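Snack shelves at Trevow

Trevow is the smaller of our two stock rooms, and in May we gave the snack shelving a proper sort out. Zane Lepik drew up the new layout. Boxed bars and oat bites share a shelf, with like kept next to like and labels turned to the front.
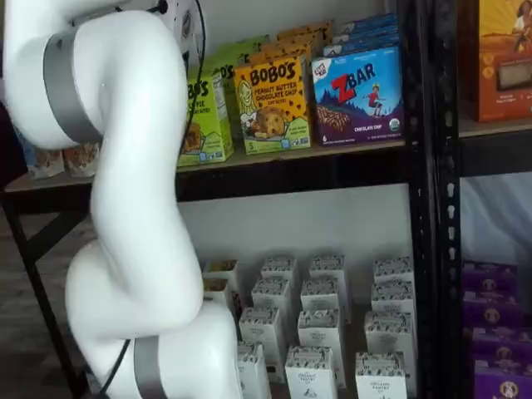

The room holds around 1000 packs when full, and most go out to the Cunness office kitchens. Orders are picked first thing in the morning, so people need to find a flavour quickly. Spare boxes go behind the open ones. Please don't start a new box until the one in front is finished.

Granola used to be kept at Arnus with the cereals. It now has a place here too.
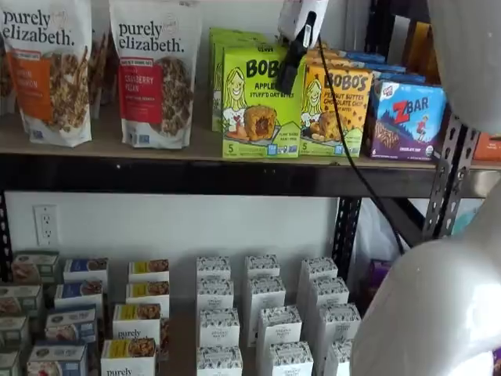
Purely Elizabeth granola, including the cranberry pecan, on the same shelf as the Bobo's oat bites and a chocolate chip Zbar box.

Layout changes go to Zane before noon.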